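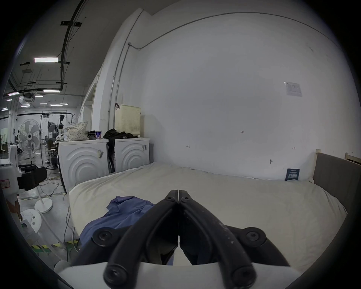
Figure 3. Wrist view from the hand-held gripper during cloth collection on the bed station. Blue cloth, jaws nearly closed.

Proceedings > Manipulation > Data collection

3.2 Collecting cloth demonstrations

All cloth examples were recorded with the hand-held gripper described in Section 3.1. The operator holds the tool and performs the task directly, so no arm is needed at this stage. Two operators, S. Lie and B. Rønning, shared the work. Each session was limited to 80 minutes, and an episode was stopped at 60 seconds whether or not the fold was complete.

Before each episode the cloth was dropped on the bed from shoulder height. The operator did not smooth it by hand. Cables and other equipment were left in place, as we wanted the Naltis policy to train on backgrounds with clutter.

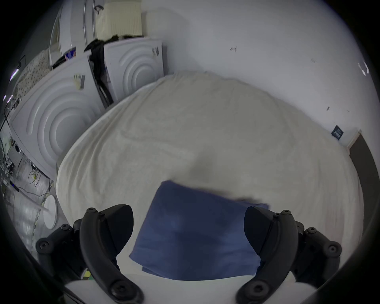 An episode was kept if the cloth stayed in view during the approach and the jaw width signal had no gaps. After filtering, the Bevside set holds 2532 episodes. A further 37 were set aside for checking the labels and were not used in training. Failed grasps were kept and marked as such; their effect on the learned policy is reported in Section 5.

Cited by 4 | Shares 11
Back to top | Contact the authors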